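From: Etelka Szilágyi
To: Flivirbridge residents list
Date: 22 Aug 2025
Subject: Re: Shared office on the second floor, chairs and the bill

Etelka Tóth wrote:

> I use the shared office most mornings and two of the desk chairs have been uncomfortable since April. Is there any plan to replace them, and would it come out of the service charge? I would also like to know why the electric bill for that room went up.

I'll take the bill first. The meter read 3,582 at the last statement and 3,654 when I checked it this morning, so the use for this period is lower than the one before. The increase you saw was the standing charge, which Prarier raised for all the small meters in the building. I have asked them for a corrected statement, as they also billed us twice for the hallway light.

On the chairs, I got two quotes. Skunari wants 690 for 3 new ones with delivery to the ground floor only. Bastos will re-cover and adjust the old ones for about half that, but they need them for a couple of weeks and we would have to manage with the folding chairs. I would go for mesh backs if we buy new - the padded ones get very warm in there in summer.
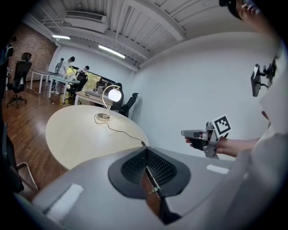

*Photo: E. Szilágyi*

Either way it can come from the repairs fund, so the service charge stays as it is. I need a yes or no from at least five households before I order anything. Please reply to me and not to the whole list.

Two other things about the office. The window on the courtyard side does not latch unless you lift it slightly as you close it. And whoever has the second key to the paper cupboard, please put it back on the hook by the door.

Etelka Sz.
Flat 9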